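Quick one between jobs. Several people asked what we paid for the Plekia and whether I'd buy again, so I'm putting it all in one spot instead of answering five emails.

**Plekia two-arm mobile unit, rented then purchased through Botbridge**
Posted Tuesday, October 8, 2019

Background for anyone new: I do equipment planning for Suwannarat, which runs furnished rooms and a couple of small hotels. Main site is Cletstead. My job is the spreadsheet. Brittany Poirier does the actual room work with the unit and most of the opinions on hardware below are hers, with my grumbling on top.

Short version. Good arms. Decent grippers. Terrible quote. Would buy again but would write the purchase order very differently.

## What we wanted it for

Evening turndown. Drapes, bedside stuff, small tidy-up. Drapes were the whole argument for two arms. A one-arm unit was on the shortlist for a long time and it was a lot cheaper, and if your list is all "pick thing up, put thing in bin" then go get that one and stop reading. Sheers come in two panels in our rooms and they're floor length, more or less, and one arm spends its life driving back and forth.

Sheer fabric is also just plain hard. Thin, moves when you breathe on it, same color all over. If you're planning a trial, put your worst fabric first. We did towels first because towels are easy and everybody got happy too early. Lost two weeks of the rental to towels.

Do it at night too. Our daytime runs and our evening runs were like two different products. Evening is when the job exists – so test in the evening, with the lamps guests really use and city lights coming through the fabric.
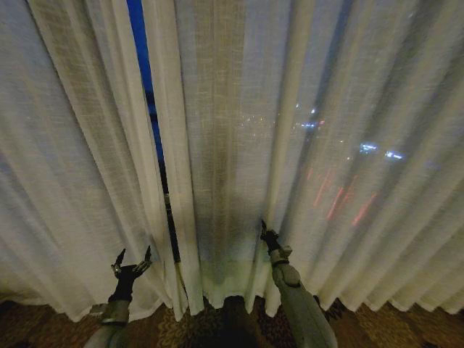 Can you rent before you commit to buying?

Botbridge rents by the month at $4000, with part of the rent credited if you purchase before the term runs out. Get the credit in writing and get the date it expires in writing.

OK so, on that credit. Ours ran out in December, and I had it in my head as end of month. Start of month. I caught it in time but only because Brittany asked a question about something else. Put it in the calendar.

## What's good

- Reach. Gets down to the hem and works the low part of the panel without the base creeping right up against the window. Our furniture layouts are tight so this mattered more than I'd guessed.
- Arms are quiet. Quiet enough for a hallway of sleeping guests, louder than the sales guy said.
- Thin fingers. The slim ones get in between folds where the fat padded ones just shoved the cloth away. Ask for slim.
- Teaching a new room is fast now. First room took Brittany a whole shift, the later ones she does before lunch.
- The base rolls fine on carpet. I'd budgeted for floor trouble and never spent it.
- Battery gets through an evening. Not an evening plus morning. Plan one charge in between and a place to do it.

## What's not

Grip force settings. There's a menu, then inside that menu another menu, and the names don't match what's in the manual. We ended up with a sticky note. For fabric you want it low, and low in the manual is called something else entirely on the screen.

Loose-weave cloth and pointy fingertips. Fine when you pinch and pull straight, bad when you twist. We've snagged two panels. Nothing dramatic, a pulled thread each, but if you've got expensive drapes then put a line in the budget for replacments and don't make it zero like I did.

Documentation in general. Feels translated twice. The wiring pages are good, strangely.

Support hours. Our work is evenings, their phone is days. Everything that breaks at 8pm stays broken till morning. There's an extended support plan and we didn't take it and I go back and forth on that every week. If your shift is nights, price it from day one, at least so you can say no to a real number.

And the glass. Windows at night throw the ceiling light and half the room back at you. I'm not going to pretend I understand the camera side of it but Brittany's advice is to plan extra teaching time for any room with full-height windows. We charge those to a seperate line now, "window rooms", more hours each. Small windows she barely bothers with.

## The money

This is what people wrote in for so here you go. Not giving the purchase price, it's negotiated and we signed a thing. Everything else:

| Item | What we paid | In the first quote? |
|---|---|---|
| Monthly rental | $4000 | yes |
| Freight and crate, one way | $700 | no |
| Spare slim finger set | $671 | no |
| Setup visit | bundled | yes |
| Crate return if you don't buy | didn't need it | no, ask |

So freight. One way! The quote said "shipping arranged" and I read that as shipping included, which, my fault, but come on. If we'd sent it back there'd have been a second crate run at whatever they felt like charging.

The finger set I don't mind paying for. I mind that it wasn't on the quote when we'd told them curtains in the very first call. The stock fingers on our rental were the padded type and they're no use for sheers. We found that out on a Friday night and then waited for parts while the rental clock kept going. Ask which fingers come fitted. Ask them to swap them for nothing before it ships, a bigger buyer than us probably gets that.

Things I forgot to put in the plan, all of them cheap, all of them annoying:

- An outlet near wherever it parks. Ours was a linen closet with no outlet. Electrician.
- Brittany's hours. I had her at zero because she was already on payroll. Wrong. She was pulled off her regular work for most of the trial and somebody had to cover.
- Test rooms out of inventory. A room you're teaching in is a room you aren't selling. Pick slow weeks.
- Insurance rider. Call them before delivery. They'll ask for weight and top speed so have the spec page open.
- Spare panels, see above.

How I'd structure it now: one month rental, worst room only, slim fingers fitted from the start, a written pass/fail before teh crate is even opened. We wrote ours in week three, and by then everybody had a favorite outcome and the list got written to match it. Mine included. Keep the list short. Ours finally came down to panels handled without damage, time per room, and how often a person had to step in.

That last one carries the budget. If someone has to walk over every few rooms then you're paying for the unit and the person, and the savings line in your plan is made up. Log it from the first night. Brittany kept hers on a clipboard and it was worth more than anything the software exported, which came out as one giant file with no column names.

Also be clear about what the second arm is doing while the first one works. On drapes ours is sometimes busy and sometimes just hanging out near the sill while the other hand has the cloth. When I first watched that I thought, great, paid double for a spectator. But the two-panel rooms are where it earns it and you can't buy it per room. Average it over a week before you decide.
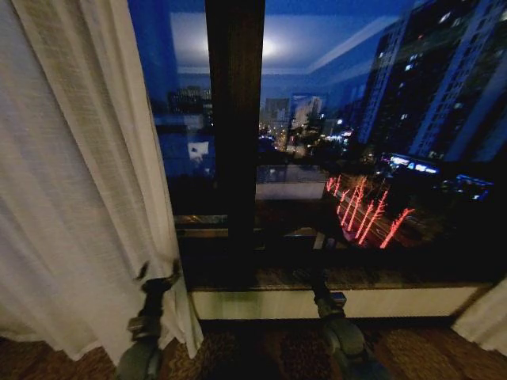 ## Dealing with Botbridge

Mixed. Sales person quick, friendly, answers texts. Parts desk slow. Invoices came with the wrong site on them twice (we have one site with a unit, it's Cletstead, it's on the contract) so accounts payable bounced them and then we got a late notice for the one they'd sent wrong. Sorted with one call each time, but still a call.

The setup visit was excellent. Tech stayed late, did the evening lighting with us without being asked, and showed Brittany how to save a room profile and copy it to the mirror-image room next door. Best part of the whole deal. Save your hardest questions for that visit and have them on paper.

Asked about a multi-unit discount. There is one. They won't tell you where it starts until you ask for a number in writing.

## Would I buy again

For drapes plus light room work, evening shift, more than a handful of rooms with the same layout – I would. For mixed layouts I'd rent another month first and see how the teaching hours look. For one-off rooms, every one different, skip it, the teaching cost will eat you.

Four stars out of five. Star off for the freight and the fingers. If the support desk ever picks up after dinner I'll come back and edit this.

Send me questions, I'll get to them when the December numbers are in. Don't ask for the purchase price.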